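A Year of Buying Almost No Clothes

January 2025

Last December I took everything out of my closet and put it on the bed. It came to 63 pieces, not including socks and underwear. I wore maybe a third of them. The rest I kept because I had paid for them, or because someone gave them to me, or because I planned to be a different size.

I decided to go a year without buying clothes. I allowed myself two exceptions, shoes if a pair wore through and anything I needed for work that I couldn't borrow. The year is over now, so I am writing down how it went.

The first two months were easy. I had just spent a weekend looking at all my shirts and had no wish for another one. I unsubscribed from the store emails and took the shopping apps off my phone. My evenings got a little longer.

March was harder. My cousin Zulmira Figueiredo got engaged and asked everyone to wear green to the party. I own nothing green. I spent a week thinking up reasons why a green shirt would count as a work expense. In the end Salvador Louro lent me one of his, which was too wide in the shoulders, and I wore it with the sleeves rolled up. I gave it back washed and ironed and he said I could borrow it again.

After that I started borrowing more, and lending more. Ruairi Cruickshank has had my heavy coat since October and I have his rain jacket. It works fine as long as both people remember who has what. We forgot once, with a belt, and it took until summer to sort out.

The other thing I had to learn was mending. My mother could sew and I never paid attention. I started with buttons, then hems, then small holes. Evaristo Cuautle has a repair shop two streets over from me, and when I brought in a pair of pants with a split seam he showed me how to do a backstitch and told me to go home and do it myself. It took me most of an evening. The seam is crooked on the inside but it has held for seven months.

Knees and elbows are another matter. I patched the knees on one pair of jeans and they look bad. I wear them for painting and for yard work. A sweater with a worn elbow went to Evaristo, and he charged me 40 dollars, more than I expected and less than a new sweater of the same weight.

I also changed how I do laundry. I used to wash anything I had worn once. Now shirts get washed after one day if it's hot and two if it isn't, jeans when they look dirty, sweaters hardly ever. I stopped using the dryer except for towels and sheets. Things hang on a rack in the hallway, where they are in the way, but the collars last longer and the cotton doesn't shrink.

Now the money. I went through my bank records for the year before and found I had spent 1,021 dollars on clothes. I would have guessed half that. Most of it was small, a shirt here, a pair of shorts there, nothing I could remember choosing. Last year I spent 56 dollars on one pair of shoes, plus the repairs. The difference went into savings, and I used part of it in the fall for a new water heater. Not very exciting, but the old one had been leaking into a pan.

I broke the rule once. I was at the coast visiting Gonçalo Bettencourt, the temperature dropped, and I bought a sweatshirt from a stand near the pier. I felt guilty for a day or so and then I didn't. I wear it a lot.

By the end of the year I had given away a good part of what was on the bed at the start. Some of it went to Zulmira's brothers and the rest to the donation center behind the library. They would not take anything stained or torn, so check before you carry bags over there. I cut the worst T-shirts into rags and I haven't bought paper towels since.

I'm not going to do another full year. My plan is one piece per season, and I have to be able to say what it will replace. The first will be a pair of dark pants for work, because the current ones have gone shiny in the seat. I may also take a beginner sewing class in the spring if there is still room.

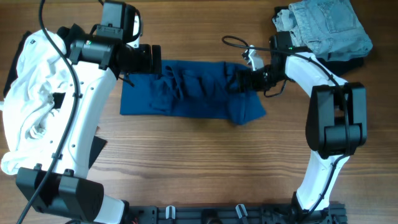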